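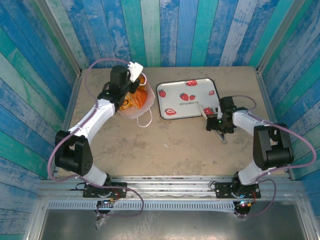
Ashton Fairweather asked after the first release if "bag" should mean the bag alone or the bag together with the food inside. It was a good question, and our answer is now written in the section on containers. Please read that section before you use the older labels.

Draltance Bakery Table: object names and phrases

Summary
This package contains written labels for small table activities with baked goods: taking a pastry from a bag, putting it on a tray, moving it to another place on the tray, putting paper aside, and clearing the table. The labels are in English. There are 3423 phrases in total, and 1087 of them mention a tray. Each phrase is one sentence or a part of one sentence. The longest ones are from the early weeks, when we had not yet agreed how much to write.

The work was started in Skakow and finished in Buchanan. The two groups had different habits, and you can still notice it in the text. Skakow wrote "put down" and Buchanan wrote "place". We kept both verbs.

What is in the package
phrases.csv: the phrases, one in each row, with the activity they belong to
names.csv: the permitted names for objects, with the older names next to them
surfaces.csv: names for table, tray, wall and floor
changes.txt: what was changed between the releases
notes_old/: notes in free form, not corrected

Names for objects
The list has 79 names. We tried to choose the word that a person would say in a kitchen without thinking much. "Pastry" is the general word for a baked piece when the kind is not certain. Use "croissant", "bun" or "roll" only if the shape makes it clear. Color is not enough, as many kinds become golden brown in the oven, and an orange-brown piece can be almost anything.

For food still inside a thin plastic bag we write "item in bag" if only the color comes through. Please do not guess the filling. In the old notes somebody guessed apricot many times, and these guesses were removed.

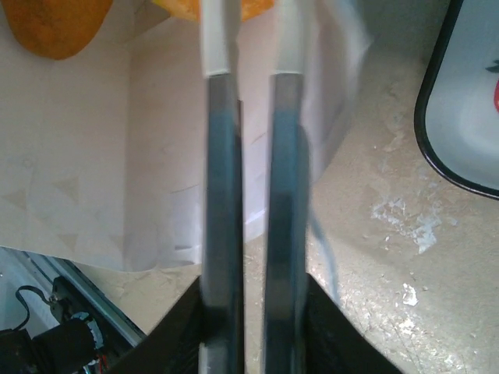
Paper was the most difficult group. A sheet, a wrapper, a napkin and a piece of light cloth can look almost the same when they are creased. The label "sheet" is used for all large, thin, pale things that hang or lie with folds. "Paper" is added when the person who wrote the phrase was sure of the material. A printed pattern is mentioned only when it helps to separate two sheets, for example "the sheet with triangles". If the pattern is very pale, it is acceptable to leave it out.

"Wrapper" is for paper that is around the food at that moment. When the food is out, the same paper becomes "sheet". We know that this is not how everybody speaks, but it made the phrases more even.

Containers
A bag with something in it is "bag". The content gets its own name only when the phrase is about the content. So "lift the bag" includes the food, and "take the pastry out of the bag" names two objects. The handles are called "handles" also when they have the form of loops. "Strap" is a separate word and should be used for a flat band of fabric.

The tray is "tray". In the old notes it is also "plate", "board" and "strawberry plate". All these were changed to "tray", and "strawberry tray" is permitted when the print matters, such as in "put the pastry next to the large strawberry". A printed strawberry must never be labeled as food. We found this mistake in several rows after the first release, and probably one or two are still left. When you mean the raised dark edge, write "rim".

Positions on the tray are given from the side where the person stands. "Near" is the side close to you, and "far" is the side toward the back wall. The lettering on the tray can be used as a landmark, and the phrase is then "by the lettering". We do not copy the letters into the phrase, because they are often partly covered and people completed them in different ways.
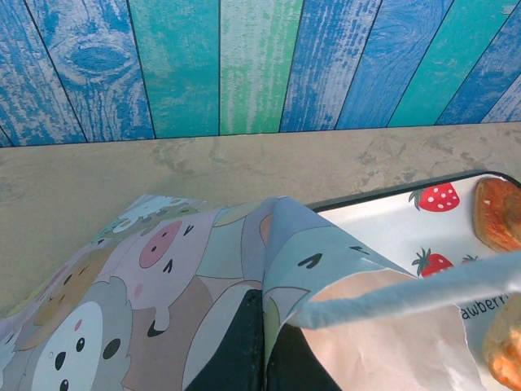 A pastry is "on the tray" when its whole weight is on the tray, even if one end passes over the rim. If it rests half on the table, write "at the rim". Two pastries which touch are "together". A small space between them is "side by side". We had a longer scale of distances once, but the writers could not use it in the same way, and it was taken out.

Surfaces
The table is "table" in Buchanan phrases and "counter" in Skakow phrases. Both are in surfaces.csv with the same code. The marks and cloudy spots of a mottled table top have no name of their own. Do not write "crumbs" or "spill" for them unless the phrase is about wiping. The wall is "wall", also when it has a plank pattern, and its colors are not part of the labels.

Things that are not food
Some objects on the table have nothing to do with baking. They have names too, as clearing the table is one of the activities. A face mask is "mask", and its thin side parts are "ear loops". Be careful with "loop" alone, which was used in the old notes for ear loops and for bag handles.

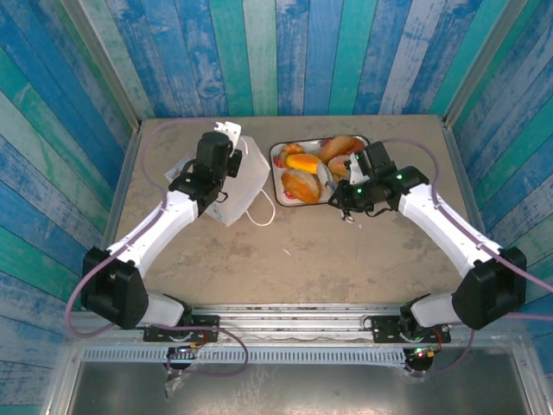

For clearing, the phrase should say which thing goes away and, if known, where it goes. "Clear the table" as a full phrase is permitted only for the activity title. Roughly 800 phrases belong to clearing, and the quality there is less even than in the rest. Short phrases such as "mask away" were accepted in the first months and later rewritten by hand.

Known problems
The word "cover" has two meanings in the notes, as an action and as a thing.
"Left" and "right" were exchanged in one part of notes_old. The corrected rows are marked with the letter c.
Plural forms are not consistent for pastries.
There is no name for a torn piece of paper. We used "sheet" also there.

Use
The phrases can be used for teaching, for research on language and for comparison with your own label list. If you change a name, please write the change in a file like changes.txt. The Dullametti list has many of the same words, but its "bag" is always an empty bag, so the two lists should not be joined without checking this row first.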